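From: Gwawr Gwynne
To: Trendthorpe Readers list
Date: 7th January
Subject: Re: The Dunstan letters – which edition are we using?

Hello all,

Sorry for the slow answer, Kamran, I've been meaning to sit down to this since before the holidays and then we had the boiler saga, which I'll spare you. I've put your message in below and I'm replying underneath it so that people who weren't in on the September talk can follow.

Kamran Vahidi wrote:

> Could somebody settle which edition of Harriet Dunstan's letters we
> are meant to be reading from? Jolene has the old two-volume set,
> Corey has the paperback selection, and I have a scan that stops
> dead in the middle of a sentence about a goose. We can't all be
> quoting different page numbers at each other again. Also, is it
> true she broke off with her publisher over the second novel, or is
> that one of those stories that gets passed down? The introduction
> to mine says so quite firmly but gives no source.
>
> Kamran

Right! Editions first. Please use the Zerby edition if you can possibly get hold of it. It's the only one that gives the letters in full and in date order, and it numbers them, so we can say "letter 429" and all land in the same place whatever our page numbers are doing. The old two-volume set was put together by her nephew, who was a dear by all accounts but had a heavy hand with the scissors. Anything about money went, and so did nearly everything about her sister-in-law (a great loss, because she is never funnier than when she's cross with Louisa). The paperback is taken from the nephew's text, so Corey, you've got the nephew's cuts and then somebody else's cuts on top of them. Lovely cover though.

Zerby prints 2,492 letters, which sounds like a terrible lot until you find that half of them are three lines to the butcher. The index is superb. I'd go so far as to say you could read the index on its own and come away with a fair idea of her life.

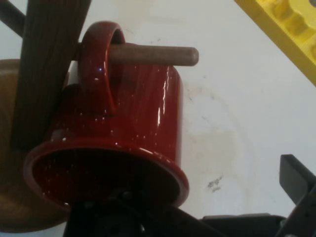
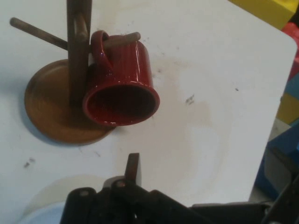 Mug tree, red mug

Trendthorpe Readers' Circular, vol. 7, p. 3

Now the quarrel. I've been through everything from the year of the second novel and I think the introduction to Kamran's copy is overdoing it. There was certainly a coolness. She'd been promised proofs by the spring and they didn't come, and when they did come somebody had tidied up all her semi-colons, and she wrote back a letter of such icy politeness that I read it aloud in the kitchen. But she was dining with the man again by the autumn, and she asks after his wife's chest in nearly every letter that winter. You don't do that with somebody you've broken with – or I don't, anyway.

Where I think the story comes from is the memoir by Odomov, who translated the first two novels and came over to stay with her. He says she "would not hear the name spoken at her table". The trouble is that he was writing thirty years later, and he gets the name of the house wrong, and the colour of her hair, and has her playing the piano when she tells three different people that she never learned. Yoon-hee is fonder of him than I am and will probably want to stick up for him. I'd be glad to be talked round! He's very good on the walks, and on how she worked (standing up, in the mornings, with the door open so she could complain to people going past).

Jolene asked me separately about the lost novel. All we have is the mention in the nephew's preface, and one letter where she says she has "burnt the Scottish thing and feel a stone lighter". Whether that was a whole book or two chapters and a bad mood, I couldn't tell you. Zerby's note leaves it open and I think that's fair.

For next time, could everyone read from the move to the coast up to her father's death? It's a longish stretch but it goes quickly. The father letters are hard going in places, so leave yourself an evening for those. Corey Te Moana has kindly said he'll start us off, and I'd like to spend a bit of time on the drafts of the third novel too if we can, as she keeps changing her mind about who it's about.

Kamran, the goose sentence ends "and so we had mutton". I have checked.

All the best,
Gwawr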